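Home | Reviews | Workshop | Bench Notes | Contact

Two arms, one cork board: a long-term look at the Kiso cable dress kit

4 min read

I've been putting off this review because I wanted a few months on the kit first. We run a two-arm bench cell that does small tabletop jobs, and the part of it that used to eat my mornings was the cabling at the wrists. Renji Nagano fitted the Kiso kit on both sides in December, and I love it! 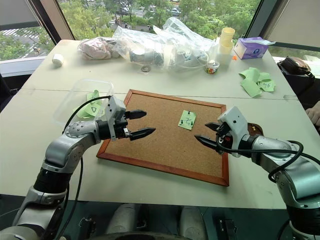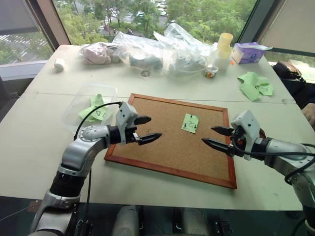
Cork board and green paper notes, both grippers facing in.

What you get is a bag of soft clips, 16 hook-and-loop straps and a printed card showing how much slack to leave at each joint. The card is the best thing in there. I'd always pulled my cables too tight, and the connector at the gripper took the punishment every time the wrist rolled over. With a proper loop it has room to move, and we've logged 400 hours on the left arm without a single dropped signal (the right one had a bad connector from before, so I can't blame Kiso for that).

Setup took Renji one afternoon. Do the wrist first, then jog each joint slowly to both ends of its travel and watch the loop the whole way. If it snags at the elbow, move the clip back a little and try again. We went through nine tries on the right arm – the forearm clip kept wanting to slide – and a wipe with alcohol before refitting fixed it for good.

Looking after it is easy. Every 100 hours I squeeze each clip, look for shiny spots on the cable jacket, and check the gripper fingers while I'm down there. Aoi Yoshida on the other shift has the same list taped inside her cabinet door.

Gripes? The straps collect lint like crazy, and I wish the bag came with spare forearm clips. Still, I've already ordered a second kit for the Brosbridge bench.

We use cookies to remember your settings. Accept | Manage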